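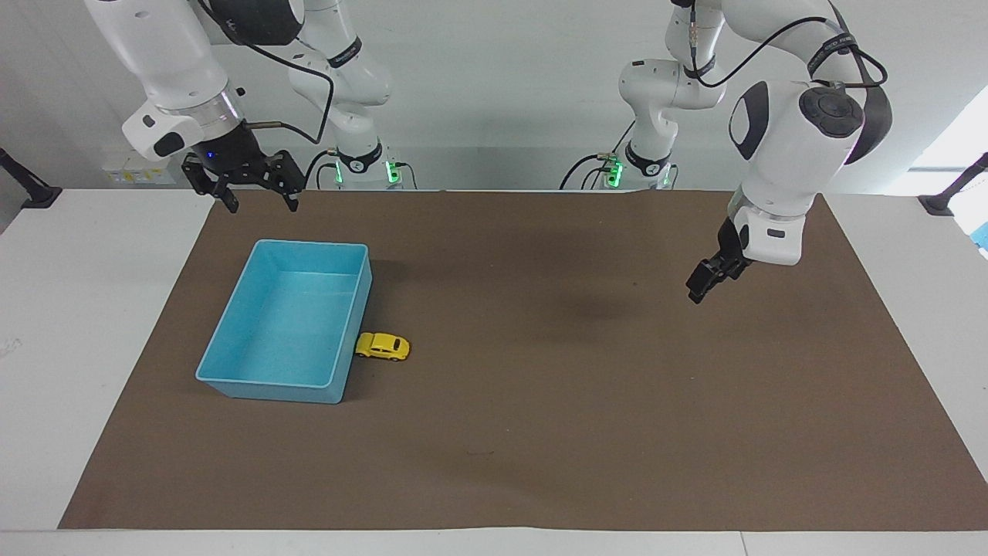 Cherche opérateurs et opératrices de téléopération (h/f), poste à deux bras

Samton recrute pour le projet Sironness. Démarrage en novembre, on aimerait boucler l'équipe vite, donc annonce courte et réponses rapides.

Le boulot : apprendre des gestes de rangement à un robot à deux bras. Vous tenez les deux bras maîtres, le robot suit, tout est enregistré. Petits objets (jouets, voitures miniatures, couverts, pièces en plastique), un bac, un tapis. Prendre, passer d'une pince à l'autre, déposer, recommencer. Beaucoup recommencer. Une partie des sessions se fait aussi en guidage à la main, bras en mode souple, pour les gestes que la téléop rend mal.

On a 753 démonstrations validées sur la tâche « objet vers bac ». Il en faut nettement plus, et surtout plus variées : une seule personne qui conduit, ça donne un robot qui a ses tics. D'où l'appel.

2 postes ouverts, plus une liste de réserve.

Ce que vous ferez
- sessions de téléopération, blocs de 50 min puis pause obligatoire
- remise en place des objets entre deux essais, selon la fiche de tirage
- noter chaque essai dans Omen (réussi / raté / à revoir) avec un commentaire court. Court mais lisible svp
- signaler tout ce qui cloche : pince qui force, latence, câble qui tire
- une fois par mois, relecture des essais ratés avec l'équipe d'apprentissage

Les essais ratés ne sont pas retenus contre vous. On en garde même une partie, en particulier les rattrapages : objet qui glisse, reprise, dépose quand même. Ne recommencez pas de zéro pour faire joli.

Profil
Pas de diplôme demandé. Pas besoin de savoir coder. Il faut des mains calmes, de la patience, une bonne vision de la profondeur (avec lunettes, aucun souci). Expérience bienvenue en jeu vidéo, couture, modélisme, labo, instruments de musique, conduite d'engins... Gauchers et gauchères : postulez, on en manque vraiment. Français courant à l'oral, anglais lu pour les consignes, qui ne sont pas toutes traduites pour l'instant.

Position debout la plupart du temps, siège assis-debout sur demande. Si vous avez eu des soucis de poignet ou d'épaule dites-le nous avant l'essai, on regarde ensemble les réglages des bras maîtres et la durée des blocs.

Conditions
Contrat de 9 mois, renouvelable selon la suite du projet. Temps partiel, matin ou après-midi au choix, équipe du matin dès 8h30. Formation payée. Salaire selon la grille, communiqué au premier appel, pas à la fin du process. Pas de télétravail pour ce poste, le robot est chez nous. Atelier dans les locaux Rüegg, premier étage, ascenseur, cantine en bas, parking vélo couvert.

Vos gestes sont enregistrés (positions des bras, ouverture des pinces, vidéo du plan de travail). Ni votre voix ni votre visage. Vos mains peuvent passer dans le champ pendant la remise en place et pendant le guidage manuel, un accord écrit est demandé pour ça. Vous pouvez le lire avant de venir, il suffit de le demander.

Comment ça se passe
1. Vous nous écrivez. Quelques lignes suffisent, CV facultatif. Dites vos dispos, main dominante, et un truc que vous faites bien avec vos mains.
2. Appel de dix minutes.
3. Essai sur place, nearly deux heures avec la pause, indemnisé. Prise en main, puis une vraie série d'essais. Personne n'est bon le premier quart d'heure, on le sait.
4. Réponse sous une semaine, même négative.

Pour l'essai : manches près du corps, pas de bagues ni bracelets, cheveux longs attachés. Chaussures fermées. L'arrêt d'urgence vous est montré avant tout le reste et c'est vous qui le testez.

Candidatures par le formulaire du site, objet « Sironness téléop ». Merci de ne pas passer par l'accueil Rüegg, ils n'ont pas les infos et ils nous transfèrent tout avec trois jours de retart.

Agences s'abstenir.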